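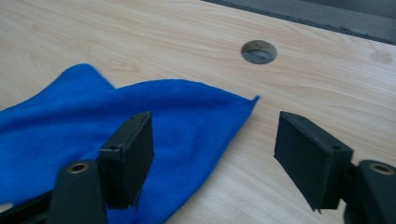
From: Velimir Đorđević
To: home-automation-talk
Date: Sunday, February 8, 2026
Subject: Re: Re: can anything wipe a table yet?

Jae-in Yeon wrote:

> I've been reading this list since November and I keep seeing people say
> that laundry is the big test. I don't really get it. My kitchen table gets
> wiped three times a day and the laundry gets folded once a week, if that.
> So where are we with a plain cloth on a plain table? Can a machine pick
> up the cloth, wipe, fold it and put it back on the side? I don't care if
> it's slow. I'd let it run while I'm walking the dog.
>
> Also, does it matter what kind of cloth? We use the fuzzy blue ones.

Jae-in, I love this question, and I've been waiting for somebody to ask it so I could go on at length. Sorry in advance!

Short version: the wiping is close, the picking up is better than I expected, and the folding is still the part where I hold my breath.

I spent most of last month on exactly this at Cadstead, where we have a two-finger setup on Oren, our older arm. The chore as we wrote it down is: cloth lies on the table any old way, get it flat, fold it corner to corner, then fold again. Wiping came second. I wanted to start with wiping but Sung (the project, for those who are new, it's what we call the cloth work) already had the folding code half written, so folding it was.

We logged 259 tries. A try counted as good if the cloth ended up in a folded triangle with the points close enough that my mother would leave it alone. We got 57 good ones. I know that sounds low. In the first week we got none at all, so you can imagine the mood in the room when the first one went through. I may have shouted.

What goes wrong is nearly always the corner. A cloth lying flat on a hard table gives two fingers almost nothing to hold. You can come down on either side of it and close, and the fingers slide over the top and meet with nothing in between. Or they get a big handful from the middle, and then you've got a lump instead of a corner and the fold is lost before it starts. A person doesn't think about this. You push a fingertip in a little, the fabric bunches up, and you pinch the bunch. Try it slowly with your own hand and watch, it's lovely. 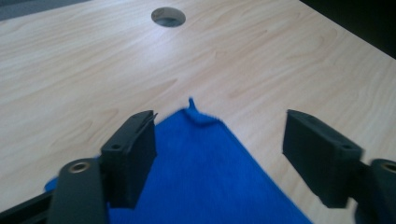 Once there's a little peak to grab, things get a lot easier. Our best runs all went that way: press down lightly near the point, slide in so the fabric stands up, then close on it. The pressing is where the trouble hides. Too light and you skate, too hard and the arm stops itself because it thinks it hit something (fair enough, it did).

On your cloth question: yes, it matters, and you picked well. Microfiber is much kinder than a thin cotton dish towel. It has some body, it grips itself when it bunches, and a strong blue on a pale table is about as easy as it gets for the vision side. Put a white napkin on a white table and our system will happily fold a patch of glare. I haven't tried a properly wet cloth in any serious way. Two quick goes with a damp one and it stuck to the table and tore itself out of the fingers. If somebody here has numbers on damp cloths, please post them, I'd be thrilled.

Wiping itself is the part I'd call nearly there for a bare table. If you hand the arm a cloth that's already bunched up, it'll go back and forth over a flat surface all day. It misses a strip at the far edge where the reach runs out, and it doesn't know what a stain is, so a dried coffee ring gets the same single pass as clean wood. Crumbs get pushed to the side and onto the floor. My kids do the same thing, so I'm not going to be too hard on it.

Now put a fruit bowl, a phone and a half-full glass on that table and we're back to a research topic. I wouldn't walk the dog.

Somebody asked off list about training by hand, meaning a person holds the gripper and does the chore over and over and the arm learns from that. We're trying it. Endance (the group two floors up from us, very nice people, they have the good coffee) did 1,142 short runs for putting lids on boxes and they're getting great results, much better than their old scripted version. For cloth I'd like to see how far the first 100 get us before I ask anyone to sit there for weeks. I did the first batch myself and I learned more about corners in one afternoon than in the month before it. My wrist is still complaining.

So Jae-in, if you want a date for your kitchen, I can't give you one. For a clear table and one cloth that lives in a fixed spot, I'd be surprised if it took long. I'm really hopeful about that one. For your actual table at breakfast, I'd keep the fuzzy blue ones within reach.

Two things I'd like to hear from the list:

Has anybody tried softer finger pads for flat fabric? Ours are stiff and I suspect that costs us grabs.

Does anybody start from a cloth hanging on a hook? It seems like cheating, but a hanging corner is so much easier to find that I'm tempted.

Velimir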